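Progress report: Henham gripper build
Submitted to the Arkon small projects fund, Oct 13, 2021

Status
The grant paid for parts and bench time in the Petov shared workshop. We have spent 389 dollars of it since the last report. The work now covers hand-held grippers used in pairs, one for each hand, and fruit handling trials on a table at home.

Small fruit
The jaws need to come in from both sides without pushing the fruit along the cloth. We kept the blue textured pads and left the linkage alone.

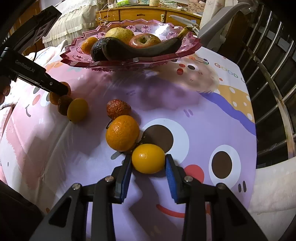
Jaws at a yellow citrus fruit, plate of fruit behind.

In September we set the jaw screws again after finding play in one arm. That took 2 evenings. The log now holds 1006 grasp attempts, counting the early ones made at the workshop.

Large fruit
Mango was added at the request of the Thambiah group, who will use the same test list. It needs a wider opening and a slower close than citrus.

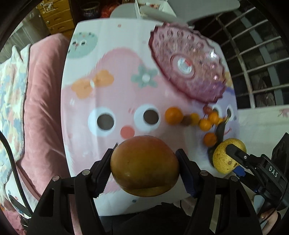
Mango between the fingers. Second gripper at a pear, right.

Layout
Fruit is spread over the cloth, with the pink dish toward the far side. Some pieces are left touching each other, as the crowded cases are the ones we most need in the log.
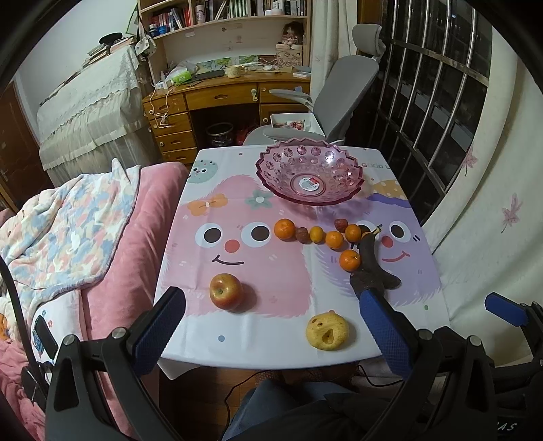 Jaws open over the table, fruit laid out.

Next period
Replace the worn pads, finish the parts list and write up the mango settings. We expect this to take 6 weeks. No extra money is requested. Receipts are attached separately.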